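Subject: [Linen Services] Re: Folding standard for checked towels
From: Amândio Carrilho
Date: 2024-02-15 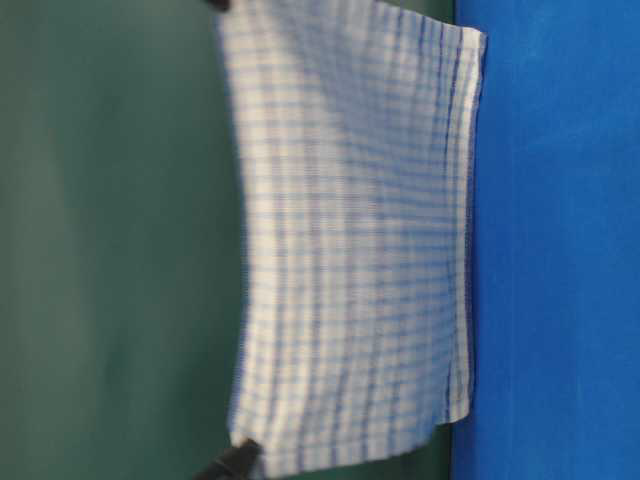
Checked towel, white with pale blue lines and darker blue border stripes.

Dear colleagues,

Thank you to the Veres site for the questions quoted below. The answers apply to all kitchens and guest floors that receive linen from Multura, and they replace the wording in section 4 of the handling notes issued in September.

The Akora laundry wrote:

> We have received mixed bundles again this week. Some towels are folded with the
> dark stripes inside and others with the stripes showing, and the shelves in the
> pantry look untidy as a result. Two questions for the list:
>
> 1. Which edge is the fold supposed to start from?
> 2. Do towels with a wavy hem go back into circulation, or do we set them aside?
>
> We would also like to know whether the shelf limit of 23 towels per stack still
> stands.
>
> Linen desk, Akora

On the first question, the fold starts from the edge opposite the border. Hold the towel by the two corners on that side and let it hang until the cloth settles. Bring the plain edge across to the inner line of the dark stripes, and then fold once more so that the stripes lie on the outside. The finished towel is placed on the shelf with the striped edge facing the door. Towels without a border are folded in half twice, as before.

The light grid is not a reliable guide for folding. The lines bend with the cloth, and staff who try to match square to square spend too long on each piece. Please work from the hems and corners.

On the second question, a hem that waves while the towel is hanging is acceptable. Lay the towel flat on the table and smooth it by hand. If the hem still does not lie flat, or if a corner has come unstitched, place the towel in the repair bin with a Pamow tag. Stained towels go in the separate bin and are not to be tagged for repair.

The shelf limit has changed. Stacks are now limited to 20 towels in the pantries. The deeper shelves on the guest floors may hold up to 90 in total – please divide these into separate stacks of the same height.

Veres also reported that its last delivery contained 78 checked towels against a larger number on the slip. The difference has been credited and no further action is required from the site.

Sites that keep a printed copy of section 4 by the folding table are asked to remove it. A revised page will be sent to this list when the wording has been approved.

Sincerely,

Amândio Carrilho
Linen Services, Multura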